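Ingrid Schumacher
Saturday, September 28, 2019

Notes from the Rutstead county stormwater hearing, in a thread. I read the full packet so this will be long and mostly procedural.

The question on the ballot is a parcel fee. It pays for culvert replacement and nothing else. The fee is flat for residential lots and scaled by paved area for everything else.

The packet lists 300 culverts in the county inventory. Of these, 200 were sized using rainfall tables the state has since replaced. The county engineer's memo recommends resizing on replacement, not before.

That distinction matters. Under the memo, an undersized culvert in sound condition stays in the ground until it fails inspection. The ballot language says "upgrade." The memo says "replace at end of life." These are different programs with different costs.

Candidate positions, as stated at the hearing. Kai-wen Liu supports the fee and wants the resizing schedule moved up. Wen-hsiung Kao opposes the fee and would pay for the work from the road fund.

Kao did not say which road projects would be dropped. The road fund table is on the last page of the packet. Every line in it is already committed through January.

Liu did not say what the faster schedule costs. The memo prices only the slow one. I asked the clerk whether a second estimate exists and was told to file a records request, so I filed one.

On turnout: the last special election in the Molefe precincts drew 1823 ballots. The fee question in that election failed with 1737 ballots counted on the question itself. The rest left it blank.

Blank ballots do not count toward the threshold under county rules. Several people at the hearing believed they count as "no." They do not. Section 4 of the election notice covers it. 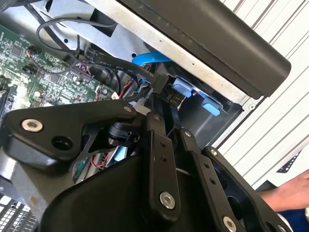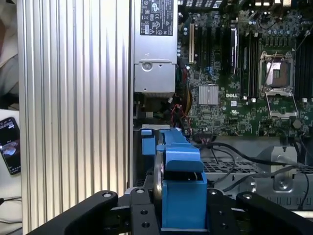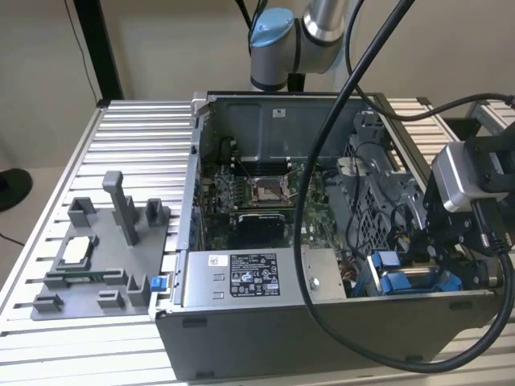 Open desktop towers, all three.

Pao-chu Lai replies: You left out the exemption. Farm parcels pay nothing under the draft, and most of the culverts that flooded out last spring are on farm roads. Town lots would be paying for them. I am not against that, but it should be in the thread.

Correct, and I should have included it. The exemption is in the draft ordinance, not in the ballot text. Voters will not see it on the ballot.

The draft defines a farm parcel by tax class, not by use. A field leased for parking during the fair is still a farm parcel. A two-acre lot in town with a large garden is not.

Liu said the exemption is open to amendment. Kao said it is a reason to vote no. Neither offered replacement language.

On climate figures: the memo uses the state's revised rainfall tables for new pipe and does not project past them. One speaker asked for a margin above the tables. The engineer said a margin is a policy choice and the board would have to set it.

The board has not set it. It is not on the agenda for the next meeting either. Items can be added by written request from any two members.

Written comments go to the clerk's office. Put the parcel number on the first page or they are filed as general correspondence and left out of the hearing record.

Will post the second estimate when the records request comes back.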